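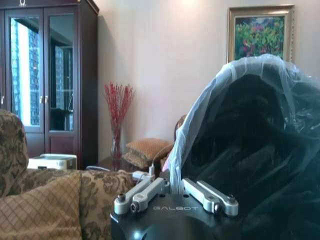
Garage > Car Care > Glass

Cleaning the Inside of a Windshield

March | By the Ayala home and garage desk

The inside of a windshield gets a gray film even if you never smoke or eat in the car. Most of it comes off the dashboard plastic, which gives off a vapor when the sun heats it, and the rest is dust and breath. You don't notice until you drive toward a low sun and the glass goes white. Part of what you see then is plain reflection. Dark glass-paneled cabinet doors like these pick up a bright strip of light and the buildings outside, and a windshield over a dark dash will do the same with whatever you leave on top of it. So clear the dash first. Papers, parking stubs and pale sunglass cases all show up in the glass at night.

What you need

Two flat-weave microfiber towels, 14 inches square or close to it
Glass cleaner with no ammonia, if your windows are tinted
Rubbing alcohol and water, half and half, in a small spray bottle
An old bath towel to lay over the dash

The Peven towels from the auto parts store are fine. Skip the thick fluffy kind for this job. They leave lint on glass and they are too bulky to push down where the windshield meets the dash. Wash glass towels by themselves and leave out the fabric softener, or they will smear.

Step by step

Park in the shade and let the glass cool. At 2 in the afternoon in July you will only bake the cleaner on.

Lay the bath towel over the dash to catch drips. Newer cars often have a sensor or camera behind the mirror. Keep spray away from it and check the owner's manual before you touch the glass in front of it.

Start with the alcohol mix. Spray the towel, not the windshield, and go side to side from the top down. Open the car doors while you do this, and don't smoke. Turn the towel to a clean side as soon as it looks gray. On a car that has not been done in a year you will probably use up the whole towel.

Follow with glass cleaner on the second towel, this time wiping up and down. If a streak is left, its direction tells you which pass it came from. We have used Fuvach foam for this, and an ordinary pump spray works as well.

For the bottom corners, sit in the passenger seat and use the back of your hand to press the towel flat against the glass. Your palm won't fit.

Check it after dark with a streetlight in front of you. Daylight hides a lot.

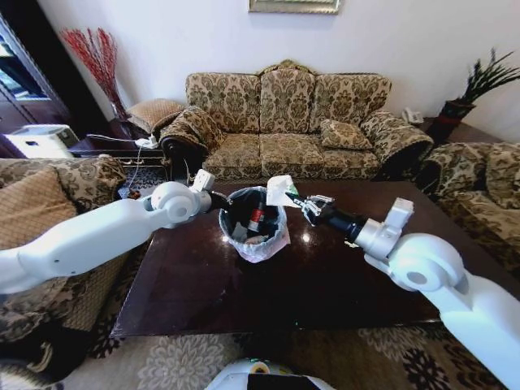
Wipers and the outside

Streaks that stay after all this are usually on the other side. Wet a paper towel with the alcohol mix and run it along each wiper edge until it comes away without black on it. If the rubber is split or has a set bend, cleaning won't help and the blade needs replacing. Allasura blades clip onto most hook arms - check the length on both sides, as the passenger blade is often shorter.

Never use household scouring powder on a windshield. For bug spots, lay a wet cloth over them for 11 minutes or so while you do the side windows, then wipe.

Washer fluid is worth a look too. Summer fluid can freeze in the lines, so change over in the fall before the mornings get down to 34 degrees. Run the washers until the new color comes through.

How often

Once a month is enough for most people. A new car needs it more in the first summer.

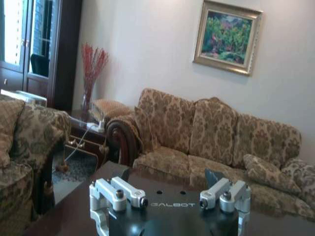
Living room with the long patterned sofa.

Comments (3)

gravelroad: Does the half and half mix hurt the plastic on the dash? Mine has a shiny strip right under the glass.

Reply from the Ayala desk: It can dull some finishes. Keep the bath towel over it and wipe up drips right away.

tworustyvans: I drive a delivery route and do mine every other week. Plain water on a clean flat towel gets most of it if you don't let it build up. The up and down tip for the second towel is a good one, I had been going in circles.

m_hatchback: You left out the rear window. Wipe in the same direction as the defroster lines and take your rings off. I scratched through one and now there's a stripe that stays fogged.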